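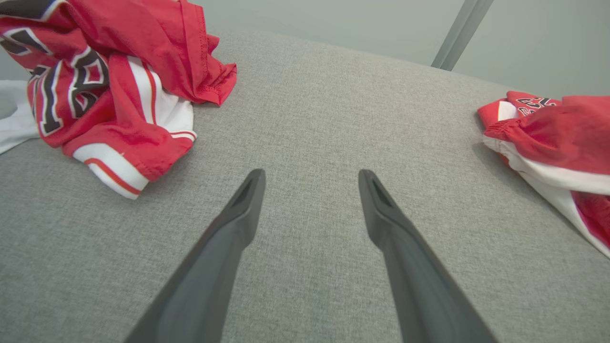

Gripper over the gray fabric, nothing held.

15 October 2023

Bakano mix session, second pass on the Duan single. Notes for me and Zhenhua.

Listened to the label's reference master again before touching anything. Still don't hear what everyone is so excited about. The chorus is loud and the verse is loud, so the chorus doesn't land. Ngọc Hồ swears there is a lift at the second chorus. I level-matched the two sections and the lift went away.

Guitars: four rhythm tracks, two per side. Muted the inner pair and liked it better. High-passed what was left at 109 Hz. Cut a bit at 3,180 where the pick noise sits. Zhenhua Shao says that's the "bite" and wants it back. Printed both, labeled A and B, and will ask him to pick without seeing the screen. I doubt he can.

Kick sample: the Fasow pack again. It's fine on its own. Under the real kick it flams on the fast part after the bridge, so the double kicks smear. Nudged by hand from the bridge to the end. Tried the auto-align first, which moved two hits the wrong way. Not using it again on this song.

Bass DI has a bump near 200. Pulled it down 2 dB, then 3. Can't tell if 3 helps or if I was just tired by then. Left at 2.

Vocal: the tape plugin on the lead does nothing I can hear in bypass except make it louder. Took it off. Ngọc will ask.

Privemmont wants the video edit to start on the scream. Means a new fade and a new count-in. They have not sent the cut yet, so I'm not building anything.

To do:
Send A/B to Zhenhua
Recheck bridge kicks on the small speakers
Ask Ngọc which vocal take is in the second verse, the file name says 3 but it sounds like 5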